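Mellthorpe to open renewed community library in September
January 11, 2021

Mellthorpe council has approved the renewal of its community library, with Grotosier named as builder. The work adds 20 study desks, a children's room and a ramp at the Pietrzak Street entrance. Opening hours will be extended by nine hours a week.

"Residents asked for a quieter place to read," said Ehsan Pirzada, library services manager.
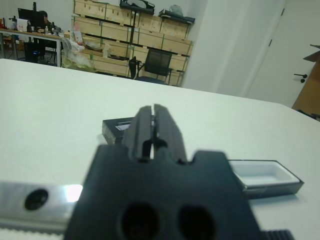
Library and Community Services

Loans continue at the Poteck branch during the work. Holds may be collected there for 30 days.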